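Villbridge Children's Room
Floor Play Area: Small Items Checklist
Form 534, June round
Checked by: Fotis Xenos

Scope: carpet, floor-level play pieces, loose cards, storage tubs, power and cords within reach of the play area. Shelving and doors are on Form 1006.

1. Carpet lies flat, no lifted joins
OK. Grey carpet in the play corner is down firmly. The join near the door was glued after the last round and is holding.

2. Carpet clean, no grit or food
OK after vacuuming. Cracker crumbs under the low bench. Please move the bench when vacuuming, don't go around it.

3. Floor clear of trip hazards
Comment. Two cushions left in the walkway. Put back on the bench.

4. Ornaments and figurines suitable for the age group
ACTION. See the notes on the fish below.

5. Pieces checked for chips, cracks and sharp edges
Partly done. All plastic pieces have been checked. The ceramic ones need to be gone over in better light, with a fingertip run along the tails and the edges of the bases.

Notes on item 4

The small ceramic fish are in use on the floor as a colour matching set, with the cards. They are nice to look at and the kids like them, but they were bought as shelf ornaments from Wysocka and there is nothing on our file to say they were made as toys. The raised tails are the part I would expect to go first if one is stepped on or dropped on the tiles by the sink.
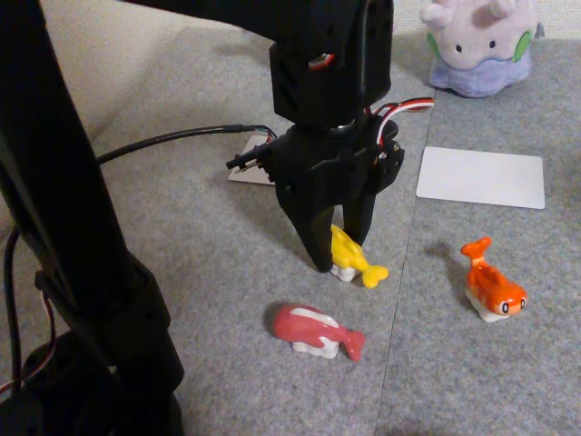 Photo: F. Xenos / Villbridge Children's Room

The yellow, the orange and the red-and-pink fish all have white bases. The orange one is upright and the red-and-pink one is on its side. Fish left lying on the carpet are easy to miss when walking through, so stand them up or put them away between turns.

For now:
Fish come out only with an adult sitting at the carpet.
Not to be used with the under 3 group at all.
Count them back into the tub at pack-up. If one is short, look under the bench before the next group comes in.
Any chipped fish goes in the office drawer, not the bin in the room.

6. Cards in good condition
OK. White cards with rounded corners. Replace any that are bent or peeling. They slide underfoot, so pick them up with the fish.

7. Tubs and lids
Comment. 2 lids cracked on the Voklow tubs. Still close, but the split edge is rough. New lids to be ordered.

8. Cords and plugs
Tie back any cord that crosses the carpet before a group comes in. Outlet covers all present.

9. Cleaning of shared pieces
OK. Wipe ceramic pieces with a damp cloth and dry them. Do not put them through the dishwasher with the cups.

Follow-up
Ask Privbridge for a price on a soft plastic fish set in the same colours. Tub lids to go on the same order. Item 5 stays open until the ceramic pieces have been checked.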